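Putting hand grippers down between takes: house rules?
Print this page | E-mail this thread

Posted by songul_k
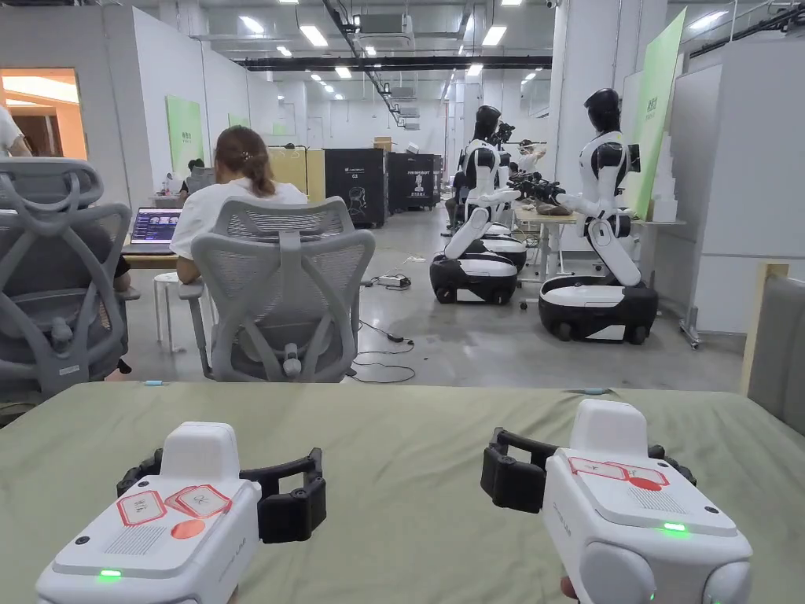
Larysa Romaniuk would start with the cables, and she said so before I'd even finished typing up my draft, so let me put her point first: no cable crosses a walking path unless it is under a cover, full stop. I agree with her, mostly. My own question is smaller. We're writing up a one-page practice sheet for hand-held gripper work at Roltitow, and I'd love to hear what the rest of you do when you put a pair down. Ours go side by side on a cloth, jaws pointing away from the person, stickers and red dots facing up. Is that written down anywhere at your place, or is it just habit?

Reply from illia.tkachuk

Hello Songül, and good for you for writing it down! We did ours in September after a lot of grumbling (most of it mine, I'm afraid). The sheet has 16 lines and I would happily lose half of them. The ones I'd keep: jaws away from you, markers never touched with bare fingers, and check the light on each unit before you pick it up. Cloth is fine as long as it lies flat — a wrinkle will tip a unit over sooner or later.

Reply from matvii_L

I'm going to disagree with Illia a little, and I hope he'll take it kindly. Side by side is how left and right get swapped. We logged 216 takes on the Kodard job and had to throw out 10 of them for exactly that. Now we leave a good hand's width between the two and put a tape mark on the table for each. It looks fussy, I know, but new people pick it up in an afternoon and it saves a lot of arguing later.

Reply from illia.tkachuk

Taken kindly, Matvii. But tape on cloth peels, and then you have tape on a jaw. I'd sooner label the units.

Reply from inna_savchuk

Could we go back to Larysa's cables for a minute? You can argue about tape all day, but a person walking with a gripper in each hand is not looking at the floor. At Maksymiv we keep a clear lane from the table to the robots and anyone may stop a session if something is lying in it, new hires included. It took almost 109 words to write that rule and I still think it's the best one we have.

Reply from songul_k

Thank you all, this is more than I hoped for. Inna, may I borrow the bit about anyone being able to stop a session? I'll try Matvii's gap without the tape first and post the sheet when it's done.

Print this page | E-mail this thread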